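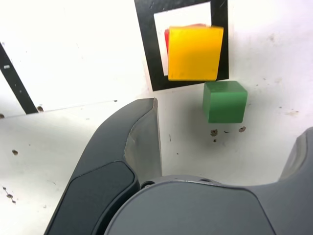 Figure 7.1 A green cube and a yellow cube on a white surface, with a black square

Chapter 7
The cube

After this chapter you will be able to name the parts of a cube, draw its net, and calculate its surface area and its volume.

7.1 From the square to the cube

In Chapter 4 we worked with the square. A square is flat. It has a length and a width, and when we know one side we know everything about it. The black square in Figure 7.1 is of this kind: we can speak of its sides, its corners and its area, but a question about its volume has no meaning. The border is thick, so please notice that we can measure two different squares there, one along the outer edge of the black and one along the inner edge.

With the two coloured cubes we have a third measurement, the height. A cube is a solid which has six faces, and every face is a square of the same size. The line where two faces meet is called an edge. The point where three edges meet is called a vertex (plural: vertices). Every cube has 12 edges and 8 vertices, also when it is very small.

Colour plays no role in geometry. If the green cube and the yellow cube have the same edge, they are for us the same cube, and what we calculate for the first is correct for the second. Pupils of Lachlan Niven, who tried out this chapter in his classes in September, often wanted to give each cube its own letter. This is allowed, but you will need it only in section 7.3.

A picture of a cube never shows the whole cube. From one place we can see three faces at most, and the others we must imagine. For this reason it is useful to have a real cube on your desk while you read. A playing die or a child's building block will do very well. Turn it slowly in your hand and look how the shape of each face seems to change, although the face itself remains a square.

Before you continue

Take your cube and measure one edge in millimetres. Write the number in your notebook. If you have no cube, work with an edge of 45 mm. Then find the area of one face, and keep the result, as we shall use it in section 7.2 when we unfold the cube into its net.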